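Warehouse workers at Stenel get new jobs beside the robot

Last updated: 11/24/25

The household goods company Stenel has started to move part of its returns department in Nondberg to robot work, and the first people to feel the change are the ones who used to unpack the boxes by hand. The warehouse has 51 employees. According to the company none of them will lose the job this winter, but several have already a different job than they had in July.

The robot arms are delivered by Doležal, and the software that teaches them is called Seder. Before an arm touches a real product, its gripper is practicing in rooms that exist only on the computer. Workers from the returns department sit at a desk, watch these practice runs and decide which of them are good enough to be used.

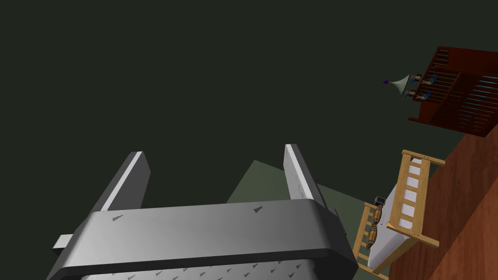 The gripper in one of the computer-made rooms, with two cribs and a striped toy. Rendering: Stenel

"In the beginning I thought it was a computer game and that they would send us back to the boxes after one week," says Trinidad Retamal, who unpacked returns for many years. Now she spends three days of the week at the screen and two days on the floor. She likes that her back hurts less. She does not like that the room is so quiet.

Up to now the group has checked 1686 runs. Of them 566 were sent back with a note, most often because the fingers came to the object from a bad side or closed too early. The notes are written in plain words. Javiera Medina, who leads the day shift, fought for this. The first version of the form had only codes, and the workers had to look up each code in a table.

"We know how a thing breaks when you hold it wrong. That knowledge was never written down anywhere," says Medina. "Now it is written down, and I want that people get paid for it."

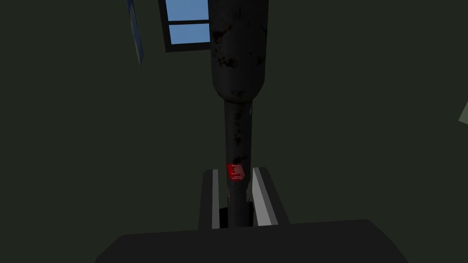 Pay is the question which is still open. The checkers receive the same hourly wage as before, although the company calls the work "technical" in its own job postings. Facundo Fuentealba, who speaks for the employees in the talks, wants a higher wage group for everyone who has done the training. He says that the work asks for a trained eye, and he mentions the bottles: a dark one stands with its narrow neck between the two fingers, the background is almost as dark, and the checker must decide if the grip would be safe. The small red label on the neck helps the eye a little, but its text is too small to read on the screen. "After two hours of this you are tired in another way than from lifting," says Fuentealba.

Stenel answers that it will look at the wage groups when the trial is over. The company has agreed already to a break of ten minutes in every hour at the screen, and to better lamps. A second request, that nobody should be moved to the desk against their will, is still being discussed.
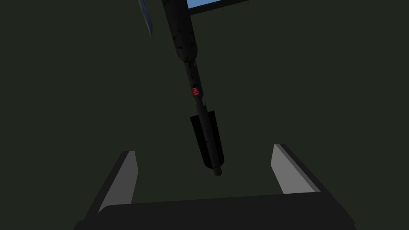
Not all workers want to change. Some of the older colleagues have asked to stay with the boxes as long as there are boxes, and for the moment there are enough. The robot will first take only the light products of regular shape. Torn packages, sets with missing parts and everything that smells will go to people also in the future, says Medina.

Iida Pitkänen from Doležal, who gives the training, says that the warehouse group surprised her. In the first weeks they asked for slower playback and for a button to mark "I am not sure." Both are now part of Seder. The notes with "not sure" are read by two people, and when they do not agree, the run is not used.

The training has taken 428 working hours so far, counted for the whole group. It takes place during paid time – this was also a point of discussion in July, when the first plan was to do it on Saturdays.

The first arm shall be installed at the end of the packing line, behind a fence, and a person from the shift will stand next to it with a stop switch. Retamal has put her name on the list for this place. She wants to see if the arm does with a real bottle what it does on her screen.

The talks about wages continue next month.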